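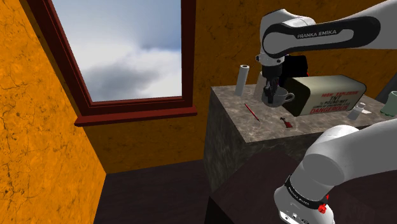

Okay, so I promised an update on Brevholm back in September and then went completely quiet. Sorry! I wasn't slacking, I swear (well, a little around the holidays). Mostly I've been stuck on doors.

Yes, doors. If you're new here, Brevholm is my little co-op puzzle game for two to four players. You're locked in an old mill together, you pull levers, you carry keys, you yell at each other. It worked great in single player. Then I added a second player over the internet and every door in the building lost its mind.

The first version was the dumbest thing you can imagine. When you pressed the use key, your game opened the door and then sent a message to everyone else saying "door opened." If two people pressed it at nearly the same moment, player one opened it, player two opened it too, and then the messages crossed and each game treated the incoming one as a toggle. So now the door was closed for both of them, except sometimes it was closed for one and open for the other, and that second person would happily walk through what looked like a solid door to their friend. My sister's kids thought it was the best feature in the game.

So step one was making the host the boss of all doors. You press the key, your game asks the host, the host decides, and everybody gets told what the state is now. I send "door 12 is open" and never "door 12 was toggled." If you take one thing from this post, take that! Send the state. I rewrote levers, chests and the elevator the same way in one weekend and about half my bug list just disappeared.

Then came the next problem, and you can probably guess it. Asking the host takes time. With a ping of 48 it felt fine. I then used the fake lag setting in Vivov (the networking plugin I'm using) and set it to 200, and it was horrible. You press the key, nothing happens, you press it again, the door opens and closes right in your face. I did this to myself at least ten times before I got mad enough to fix it.

What I do now is cheat a bit. When you press the key, your own game plays the handle animation and the click sound right away. The door itself doesn't move until the host answers. The handle animation happens to last long enough to cover most of the wait, and the use key is ignored while a request is pending. It feels so much better, and the code is maybe twenty lines. I tried full prediction first, where the door swings open locally and snaps back if the host says no, and I hated it. A door slamming shut because your friend locked it a split second earlier looks like a glitch even when it's correct.

Carried objects are where I'm still fighting. Keys are easy, they just stick to your hand. The heavy crates are another story, because two players can grab the same one and I want both of them to matter. Right now the host runs the physics and everybody else gets positions 20 times a second with some smoothing in between. On a flat floor it's okay. On the stairs the crate jitters like it had too much coffee, and if the host has a slow computer then everyone has a slow crate. I've read a bunch of forum threads and the answers are all either "don't do it" or a link to a talk that's over an hour long. I did watch the talk. I understood the first half.

My current idea is to give up on real physics while a crate is being carried. Pick it up, it turns into a plain object that sits at the midpoint between the two players, and the physics only come back when somebody lets go. I have a rough version of this on a branch and it looks kind of stiff, but the stairs are fixed! I need to work out what happens when one player drops out mid-carry. At the moment the crate flies off to the corner of the map, where I assume there's a growing pile of them.

Oh, and the save files! Those got bigger than I expected. The mill has 281 objects that can change state, and I was writing every single one to the save, including all the ones nobody had touched. Now I only write what's different from the starting level. Loading is quicker and I can finally read a save file in a text editor without crying.

A few smaller things from the past weeks:

The lobby remembers your name now. It took me way too long to add this.

Rizzi, the miller's cat, no longer exists four times in a four player game. She belongs to the host now, like the doors. (I kept a screenshot of all four sitting on the stove.)

The second level has a name, Faltitz, and a big waterwheel that I'm super proud of. It turns at the same speed for everybody, using the shared clock and no network messages at all. More on that some other time, it was a fun one to figure out.

Next up is the test build. I'd like to get 100 full playthroughs out of it before I touch any of the puzzles again, so if you have a friend, a microphone and some patience, leave a comment and I'll send you a key when it's ready. Bad internet is a plus. Really, if your connection drops every ten minutes, I want you most of all.

Now back to the crates. If anybody has done two-player carrying and lived, please tell me how you handled the stairs – I'll read anything, even another hour-long talk.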